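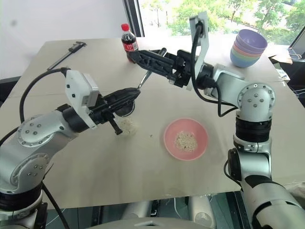
Charoen Jaidee wrote back to my last update with one line: a gripper comparison that only moves foam blocks around isn't going to tell us what to buy. Fair enough! So this time you get food, glassware and cutlery, and a report that's longer than I promised. Sorry in advance to whoever has to put it in the binder.

Progress report, gripper and wrist camera trials, sent 25th May

Quick reminder of where we'd got to. The grant pays for us to try out finger sets and camera positions on a two-arm setup doing small kitchen jobs, and to come back to you in August with a recommendation for the Flilton site. Last period was mostly mounting, cabling and arguing with the controller. This period we got going on the jobs themselves, which is a lot more fun to write up.

We've been running two finger sets. The first is from Gatberg: long, black, pretty stiff. The second is the Hirum set, which has a softer pad and costs quite a bit more. Both fit the same wrist mount, so swapping takes me 8 minutes if I don't drop a screw.

The spoon-and-scoop job is the one I've spent the most time on. One arm has a scoop, the other has a metal utensil, and between them they're supposed to get rice off the table and into a bowl. It sounds easy and it's a pain. The thin handle wants to roll between the fingers as soon as it touches something, and once it has rolled, the whole plan is off by a few degrees and you're pushing grains the wrong way. The Gatberg fingers hold the handle harder but let it twist. The Hirum pads let it twist less, but they squish, so the tip isn't quite where the controller thinks it is. I went back and forth on this for days.

We logged 104 runs of the rice job across both sets. I'm not going to quote a success rate yet, as Guangming Qian and I still disagree on what counts (is it a success if a few grains stay on the table? I say yes, he says absolutely not). We've agreed to write the rule down before the next batch and rescore the old logs with it, so you'll get one honest number per finger set in the next report.

Picking up the spoon is its own headache, by the way. A spoon lying flat gives the fingers hardly anything to get under. What's helped most is going in slower and letting the fingertips touch the table before they close. I'd been scared of doing that because of the force limits, but we lowered the limit on the controller and it now stops nicely on contact. Cheap fix, big difference.

Then there's glass. I put this one off as long as I could.

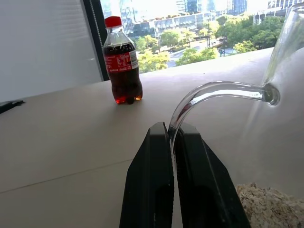

Why not just grab it by the body, Guangming wanted to know, and he kept asking until I gave in and tried it. The trouble is opening width. A round glass body is close to the widest either finger set can manage, and there's no margin left if the arm comes in slightly crooked. A spout or a handle is a much kinder size. It's also a much easier thing to snap, so we've been doing it at the lowest grip force that holds, and I stay next to the stop button the whole time.

Clear glass is also where the cameras earn their keep, or don't. The head camera is great for the overall layout and knows roughly where the bowls are. It's poor at telling where a thin clear tube begins and ends. The wrist camera gets close enough to catch the glints along the edge, and that's often all there is to go on. The downside is daylight. We work next to a big window, and when the wrist turns toward it the outdoors goes bright and the exposure jumps. I've tried locking the exposure, which helped with the glass and made the darker objects worse. Next I want to try switching exposure by task, if the controller will let me do it without a restart.

Cables are better but not solved. On some wrist turns the loop still pulls, and I lost most of a morning to a camera feed that kept dropping out until I re-seated one connector. Thepsuriya quoted us for a slimmer cable and a clip that holds it nearer the arm. It's small money and I'd like to go ahead, so please shout if you need paperwork for that.

On budget, we've used 30 percent of the parts line and a bit more of my time than planned. No changes requested apart from the cable.

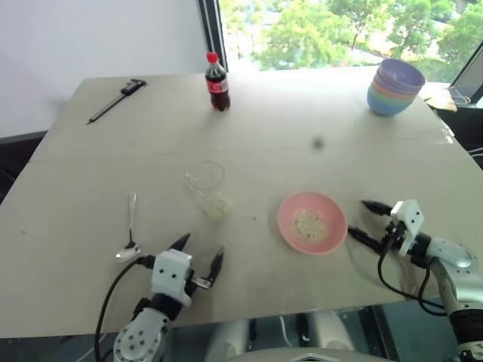
Table setup with the left gripper open, glass bowl and pink bowl between the two arms.

Coming up next:

Rescore the rice runs with the written rule.
Repeat the spoon pickup with the Hirum pads at the lower force limit.
Try the exposure switching on the wrist cameras.
Order the cable and clip once you say yes.

I'm leaning toward Gatberg for cutlery and Hirum for glass, which I know is an annoying answer when you were hoping to buy one set. Give me until August before you hold me to it. If you want to come by and see a run, the mornings are best, and I'll make sure there's plenty of rice.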